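Workshop notebook, Plesgate bench, Saturday, starting 8:40 am

Coffee first, then the vat. I've been putting off writing up the walnut ink because the last batch went moldy and I was annoyed with myself, but Sandamali Gamage wants the recipe for her paper people and she wants it in numbers, so this entry is mostly for her (hi Sandamali, skip the bits about the drain).

Where we left off: batch six was the hulls Juraj Michalík picked up under the big tree behind his place, green and spotty, two buckets. They sat in rainwater with the lid on through the winter and went black as they should. I strained them through an old pillowcase in May and had 1423 ml of very thin brown tea, which looked fine in the jug and like nothing at all on paper. So today is reducing day.

9:15. Enamel pot, the chipped one, on the small ring. I keep reading that you can do this in anything, and then I read that iron turns it gray, so the chip bothers me. It's on the outside of the rim, so I'm leaving it. Ring on low, no boil. The smell is something between wet leaves and a licorice candy somebody left in a coat. Window open, fan on.

While that goes down I redid the labels on the shelf, which had got silly. Everything that said "walnut test" now says which hulls and which water. Two of the jars I couldn't place at all and I've marked them MYSTERY and put them at the back, they can be for kids' day.

10:05. Down by a third maybe, and getting a skin. Dipped a strip: warm brown, still weak, soaks in with a hairy edge on the cartridge paper and a clean one on the hot press. I think the hairy edge is the paper's fault, the cartridge is the cheap Zitia pad and it has always done that, even with bottled ink. Note to self, stop testing on the Zitia pad and then blaming the ink!

10:30. Second strip, better. Started on the gum arabic. Last time I threw the powder straight into hot ink and got frog spawn, so this time I made it up the night before: powder into cold water, stir, walk away, stir again at bedtime. By this morning it was clear honey with a bit of foam on top. Skimmed the foam with a spoon. The leftover half of the old bag is Ansari gum, which is browner and has bits of bark in it, and I've kept it for the darker inks where you'd never see the difference.

11:10. Stopped the heat at what I thought was enough. Strained again, coffee filter this time, and it takes FOREVER, you have to change the filter when it slows to a drip and not squeeze it (I squeezed it, there's sludge in the second half, I've kept the two halves apart). Measured once it was cool enough to pour:

first half, clear: 223 ml
second half, a bit sludgy: 169 ml

I had hoped for more of the clear, but the color is lovely. On hot press it goes from a tan wash to nearly black if you go over it three times and let it dry in between. There's a little red in it when it's thin that I didn't get from batch five. Juraj thinks it's because these hulls were picked greener. I think it's the rainwater. Neither of us is going to do the test with two buckets side by side, are we. (Juraj, if you read this, I will if you will.)

Now the mold business. Batch five had fur on it inside three weeks, in a closed jar, on the shelf by the window. Things I did differently this time:

Jars went through boiling water and dried upside down on a clean towel. Before, I only rinsed them.
One whole clove dropped in each jar. Old trick, smells nice, I have no idea how much it does.
A splash of high proof alcohol in the clear half only. The sludgy half gets the clove and nothing else, and we'll see which one grows a beard first.
Shelf by the door, where it's cooler.

If you add the alcohol too fast the gum comes out in strings. Add it last, drop by drop, stirring the whole time. I got one small string and fished it out with a skewer.

12:00. Lunch, and a phone call with Sandamali that was supposed to be five minutes. She wants to try the ink as a dye on her abaca sheets before they're pressed, which would eat the lot in one go, so we agreed she gets the sludgy half and I keep the clear for pens. She also says her Drerneck press is back from repair and the platen is flat for the first time since she bought it. I'm jealous of that press. Mine is two boards and a car jack.

She asked about the pens too, so here are the pen notes, out of order.

Steel nibs: fine, but wash them straight away. I left one in the jar over lunch, and the tip was rusty and the ink around it had gone a nasty gray-green. That's the iron again. Threw out the spoonful it was sitting in.
Reed pen: best of the lot. Holds a good blob, gives you a fat line that dries darker at the edges.
Goose feather: I can't cut these to save my life. Three feathers, three splits. Juraj cuts beautiful ones and won't be rushed.
Brush: lovely, nothing to report. Use an old one, the brown never really leaves the hairs.
Fountain pen: NO. Please do not put this in a fountain pen, whatever they tell you on the forums. The gum will set in the feed and you'll be soaking it until fall.

1:20 pm. Lightfast strips. Cut six, painted each one with three bands (one coat, two coats, three coats), covered the left half of each with foil and taped four of them to the south window. Other two go in the drawer as controls. I've been bad at this in the past, I put strips up and forget which way they faced, so the date side is now always at the top and the tape goes across the foil. The batch four strips came down today to make room. One coat had faded to a sort of weak straw, three coats had held up pretty well but gone warmer. So don't sell anyone a pale wash and tell them it's forever.

I also had a go at a second color from the same pot by adding a pinch of iron water (rusty nails in vinegar, the jar under the sink, lid on, please leave the lid on). One drop in a teaspoon of ink took it to a cold dark brown. Two drops, nearly black, quite handsome. Three drops and it went grainy and left specks on the paper. Two drops it is. I'd worry about the acid on good paper in the long run, so sketchbooks only until I've read up on it.

2:15. Drain. The sink in the back is slow again and it's my sludge, I know it's my sludge. From now on hull dregs go in the compost bucket and the pillowcase gets rinsed outside with the hose. I ran a kettle down it, then the long brush. Better. If it gurgles, that's normal, it has always gurgled.

2:40. Costs, for Sandamali's spreadsheet. Hulls free, rainwater free, gum is the only real expense and I used 102 g in the whole run including the lot I spoiled last time. Cloves from the kitchen. Jars saved up from jam. I haven't put anything down for gas or for my Saturday, and she can argue with me about that when she's here.

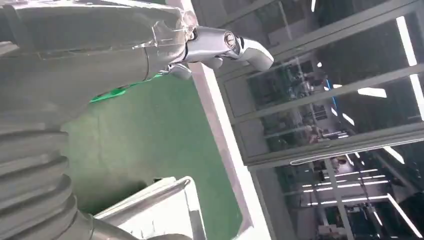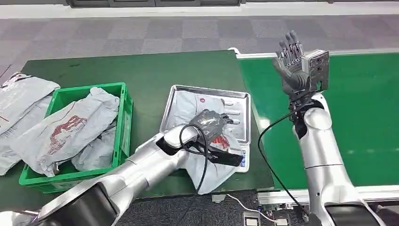
3:00. Poured off. The clear half went into small jars, filled nearly to the top so there's less air in them, and the lids got a wipe before they went on. Sandamali's half is in the one big jar with the wire clip. It'll need a good shake before she uses it, the sludge was already going to the bottom while I washed up.

Wrote labels in the ink itself, which I was very pleased about for as long as it took me to pick up the first jar with damp fingers. It isn't waterproof! I knew that. Did them again in pencil and put clear tape over the top.

Still to do:

Look at both halves next week for fur. Smell them too, the last lot smelled sour before there was anything to see.
Ask Juraj whether he still has hulls in the freezer. He said he had a bag and then he said he might have thrown it out.
Try a bit of honey in place of some of the gum, I've seen it in old recipes and it's supposed to keep the dried ink from cracking in thick spots. It might also keep it sticky, so tiny amount first, in an eggcup.
Buy better test paper. Hide the Zitia pad.
New pillowcase. The old one has a hole near the seam and I've been holding it shut with a clothespin.

3:35. Hands are brown to the wrist and will be for days, lemon juice does nothing, pumice does a bit. Gloves are in the second drawer – I walked past them four times. Window shut, ring off, fan left on low until the smell clears. Back on Saturday for the strips.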